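Home Posts Workshop Money stuff About Contact

We use cookies to remember your preferences and count visits. OK Manage settings

What the arm costs is only the start of it 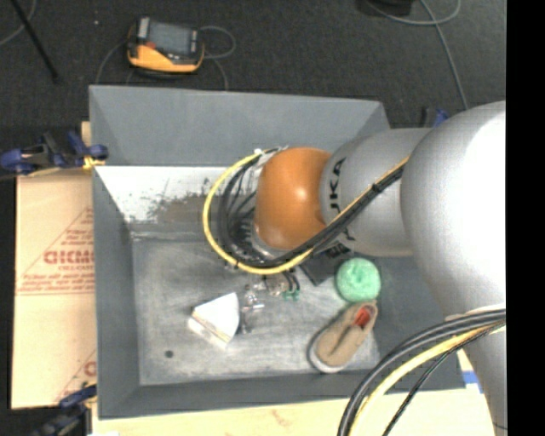
I've put off writing this one since October because it meant opening the spreadsheet again, and the spreadsheet and I are not on good terms. But a few of you have asked how you go about budgeting for a picking cell when you're a small outfit (and one of you is about to sign something, eek!), so here goes.

The short version is that I planned for a robot and ended up paying for everything that touches a robot. The arm was the one line on the budget I got right. I had a written quote, the quote was honoured, lovely. Then I had a single line underneath it called "accessories", which I am now very embarrassed about, and which grew to 14 lines by the time we'd finished.

Cables, for a start. I had pictured one tidy lead running into the back of the thing. Instead there's power and signal for the gripper, all of it has to travel along the outside of the arm, and it needs enough slack that the wrist can turn without yanking anything. So you want loops, and you want loops that don't catch on the rim of the bin. We bought the first set too short and I had to reorder the lot. If you take one thing from this post, buy the longer cables! And a bag of ties, and then another bag of ties, because you'll redo the routing more often than you think.

Then the gripper. Please, please don't pick your gripper from a catalogue photo. I had my heart set on a model from Darner because the brochure was gorgeous, and I came very close to ordering it before anyone had tried it on the sort of things we wanted to lift. Our test objects are an odd lot on purpose – a shoe, a soft round ball, clear shiny bits, flat dark bits – and each of them is annoying in a different way. The flat ones lie flush against the floor of the bin and give the fingers nothing to get under. Clear ones are murder for the vision side. I'd budget for a trial period with whatever you're considering, and I'd budget for replacement fingertips too, which I hadn't.

Which brings me to the bin. I allowed nothing for the bin. It's a bin! But you need sloping sides so things roll back towards the middle where the arm can reach, and you need it painted matte so the lights don't bounce everywhere, and then the paint scuffs and peels and you're out there with a brush again. Ours looks like it's been through a hailstorm. I now have a line for paint, and I have stopped apologising for it.

Clamps are the same story. Cheap ones are fine, I think, as long as you have plenty. We started with 2 and the bin crept along the table every time it got a nudge, and then all the positions you've carefully taught are off by a bit and you lose an afternoon.

Now, shipping. We had ours come through Traravport, and I'll say this for them, the crate arrived in beautiful nick. But the quote I'd been given was to the kerb. To the kerb! Getting it from there to inside the unit was another fee, plus a pallet jack hire, plus my back. Ask where the delivery ends and get the answer in writing.

As for timing, I'd told everybody 10 weeks from deposit to first pick. I'd like to find the version of me who wrote that down and have a quiet word with her. The controller sat waiting on an electrician, the electrician sat waiting on a part, and I sat waiting on both of them while paying rent on the floor space. I've put a full extra month in the plan for the second cell, the one going in at Flosomcombe, and I'm sorely tempted to add another.

A few of you will want to know about leasing. I did get a lease quote from Talukder, 49 pages of it, and I read the whole thing over a weekend with a pot of tea and a highlighter. It wasn't a bad deal! If you're not sure you'll still want the arm in a few years, I'd look at it seriously. What put me off was the clause about modifications, as I couldn't work out whether swapping the gripper counted, and swapping the gripper is pretty much all we do. We bought outright in the end and I still go back and forth on it.

Next job is the spares list for Flosomcombe, which so far says "cables (LONG)" and has a tea stain on it. If you've been through this and there's a line you wish you'd had in your own budget, pop it in the comments, as I've still got time to add it before the order goes in.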